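Final Report: Setup and Upkeep of the Bokavell Simulation Cell
Robotics Lab Course, Project Group 3
January 18, 2021

1. Background

Our group was given the job of setting up a simulated robot cell and keeping it running for the semester. The cell is called Bokavell. It runs on the lab's in-house simulator, Kunance, and a second program, Lement, sends the motion commands to the arm. The other groups use the cell to test their planning code, so most of our work was setup, checks, and repair.

2. Room and objects

We load the room before the arm. Walls and floor go in as fixed bodies with simple box collision shapes. Objects are added one at a time, and we step the simulation after each one to see if it stays put. When we loaded everything at once in October, two bodies overlapped at the start and the solver pushed them apart hard enough to stop the run.

The floor texture is a plain turquoise and the walls are tan-brown. We kept both from the old project files. The toilet goes in the back corner as a fixed body, and the gas cylinder stands near the left wall with its hose and handle on the floor. 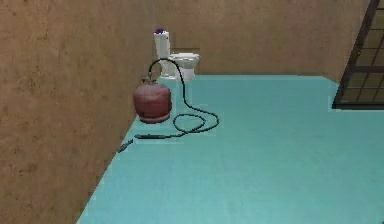 The hose took more time than any other part. Our first version was a chain of 69 short links, and it slowed the simulator so much that Lement began to miss its command deadlines. We now use a fixed mesh for the hose in all runs where the arm does not need to touch it. The chain version is still in the folder for groups that want it.

3. Arm setup

The arm model is loaded last, in its home pose. Before any motion we check the joint limits against the Chow settings file, which holds the limits, the tool offset, and the base position. The tool offset has to be entered in meters. We had it in millimeters for the first test and the planner rejected every target.

4. Regular checks

Before each lab session one of us did the following:

Reload the scene from the saved copy and confirm there are no overlap warnings.
Move each joint through its range at low speed.
Compare the base position with the value in the Chow file.
Clear the old Lement logs.

5. Faults and repairs

We logged 16 faults. Most were command timeouts, and they stopped after the hose change. Two were caused by a missing collision shape on the arm's wrist, which let it pass through the wall. We rebuilt the shape from the original mesh and ran the joint check again. The remaining open fault is a small drift in the base position after long runs. Reloading the scene clears it, but we did not find the cause before the end of the project.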